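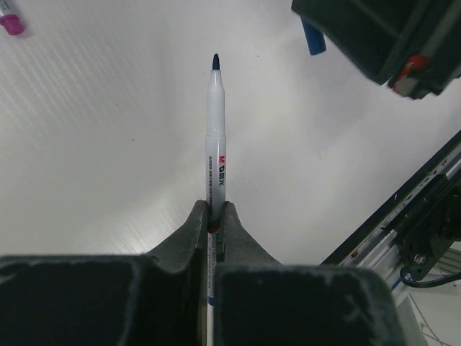
# Projeto Rilari - critérios de validação da tarefa de recolha de marcadores

**Fórum do Clube de Robótica de Sosberg > Projetos de alunos > Rilari**

---

**a_deligiannis** (coordenação)

Caros colegas,

Abre-se o presente tópico para recolher pareceres sobre os critérios de validação da tarefa de recolha, antes da entrega do relatório intercalar, prevista para dezembro. Recorda-se que o regulamento da prova Bundness exige uma taxa mínima de 70% de tentativas válidas e que a definição de "tentativa válida" é da responsabilidade de cada equipa, desde que conste do relatório.

A situação atual é a seguinte:

- tentativas registadas desde o início do período: 934
- tentativas validadas segundo a grelha em vigor: 593
- principal motivo de exclusão: altura de preensão fora do intervalo

Solicita-se que os comentários incidam sobre a grelha e não sobre o desempenho individual dos alunos que operaram em cada turno.

Angeliki Deligiannis

---

**s.lukumay**

Agradeço a abertura do tópico. Na qualidade de responsável pela turma que operou no turno da manhã, gostaria de deixar registada a minha discordância quanto à alínea c) da grelha, que exclui qualquer tentativa em que o marcador seja agarrado abaixo do meio do corpo.

A alínea foi redigida quando a tarefa consistia apenas em transportar o marcador de um ponto a outro da mesa. Na versão atual, o segundo braço tem de aceder à ponta, e uma preensão baixa deixa livre a extremidade superior. Estamos a penalizar os alunos por adotarem a posição que a própria tarefa passou a recomendar.

Proponho a supressão da alínea c) e a reavaliação das tentativas já excluídas.

Sharon Lukumay

---

**magdalini_g**

Não acompanho a proposta nestes termos.

A alínea c) foi aprovada por uma razão que se mantém: quanto mais baixa a preensão, maior o braço de alavanca quando a outra garra toca na parte de cima. Nos registos que revi, o marcador roda entre os dedos logo ao primeiro contacto, e o operador corrige à mão livre no comando, o que torna o movimento irregular e de pouca utilidade para a fase de aprendizagem. Suprimir a alínea faria subir a taxa no papel e pioraria o conjunto de dados.

Acresce que reavaliar tentativas já encerradas, com uma regra escrita depois de conhecido o resultado, é um procedimento que o júri poderá questionar.

Magdalini Giannakopoulos

---

**s.lukumay**

> o marcador roda entre os dedos logo ao primeiro contacto

Seria possível indicar em quantos casos? No turno da manhã observei-o com os marcadores de corpo liso e praticamente nunca com os restantes. Se o problema é o material, a alínea está a medir a coisa errada.

Quanto ao júri, o regulamento permite a revisão da grelha até ao relatório intercalar, com fundamentação. Não vejo irregularidade.

---

**sadia.abbasi** (apoio técnico)

Intervenho apenas quanto à parte mecânica, que me compete.

1. As faces interiores dos dedos apresentam desgaste nos rebordos. É uma hipótese a considerar antes de se atribuir a rotação à altura de preensão ou ao tipo de marcador.
2. A força de fecho não foi alterada desde a montagem, conforme consta da folha de manutenção.
3. Os cabos roxos devem continuar presos às hastes e formar uma curva larga junto ao cotovelo. Num dos turnos encontrei um deles demasiado esticado, o que limitava o punho e obrigava a aproximações oblíquas.

Peço ainda que, ao iniciar cada turno, se confirme a disposição dos objetos sobre a mesa.

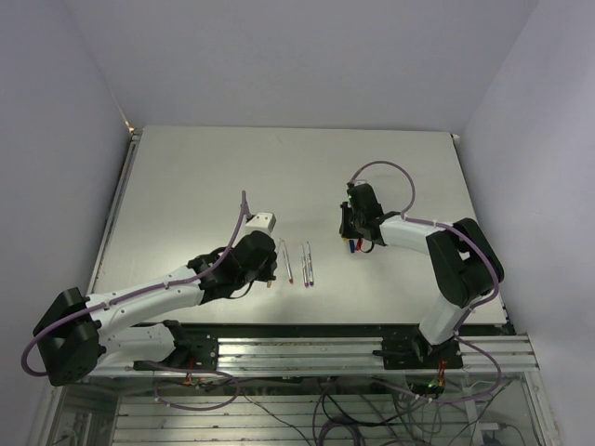
Com as peças muito próximas umas das outras, a garra tende a arrastar a vizinha ao fechar, e a tentativa acaba classificada como falha de preensão quando a causa está na disposição inicial. A grelha não distingue as duas situações, e convinha que passasse a fazê-lo.

Posso proceder à substituição das faces dos dedos. A intervenção demora 30 minutos por braço e requer nova calibração.

Sadia Abbasi

---

**magdalini_g**

Agradeço o esclarecimento. Não tinha considerado o ponto 1 e reconheço que enfraquece parte do meu argumento. Mantenho, contudo, a objeção quanto à reavaliação retroativa: se as faces estavam gastas, também as tentativas validadas foram obtidas nessas condições, e não apenas as excluídas.

Respondendo à colega Sharon Lukumay, não disponho da contagem discriminada por tipo de marcador. A folha de registo não tem campo para esse efeito.

---

**ifigeneia.v**

Boa tarde a todas. Sou aluna do segundo ano e faço parte da equipa Rilari (turno da tarde, sala Kalogeropoulos). A professora Deligiannis autorizou-me a participar no tópico.

Do ponto de vista de quem opera, a alínea c) levanta uma dificuldade prática: o meio do corpo não está assinalado nos marcadores e cada operador avalia-o a olho, pelo monitor. Dois colegas classificaram de forma diferente a mesma gravação. Sugeríamos usar uma referência fixa, por exemplo a junta entre a tampa e o corpo, e definir uma distância máxima a partir dela.

Quanto à disposição inicial, a equipa tem variado as posições de propósito, porque entendíamos que a prova o valorizava. Se for para fixar uma distância mínima entre peças, pedimos que fique por escrito.

Com os melhores cumprimentos,
Ifigeneia Vlachopoulos

---

**s.lukumay**

Subscrevo a sugestão da aluna. Uma distância medida a partir da junta resolve a ambiguidade, e aceito retirar o pedido de supressão da alínea c) caso seja esta a redação adotada. Não retiro o pedido de reavaliação.

---

**a_deligiannis** (coordenação)

Face ao exposto, determina-se provisoriamente o seguinte:

- a alínea c) passa a ter por referência a junta entre a tampa e o corpo; o valor será proposto pela equipa de alunos
- é acrescentado à folha de registo um campo para o tipo de marcador e outro para a disposição inicial
- fica autorizada a substituição das faces dos dedos nos dois braços, a realizar fora do horário dos turnos
- as tentativas anteriores conservam a classificação atual até decisão em contrário

A questão da reavaliação permanece em aberto. Pede-se às colegas Sharon Lukumay e Magdalini Giannakopoulos que remetam, cada uma, uma posição escrita, para anexar ao relatório.

---

**magdalini_g**

Tomei nota. Solicito apenas que, nos gráficos do relatório, as tentativas anteriores e posteriores à substituição das faces surjam em séries separadas.

---

**sadia.abbasi** (apoio técnico)

Concordo com a separação das séries. Indicarei na folha de manutenção a hora de conclusão em cada braço - o esquerdo será o primeiro.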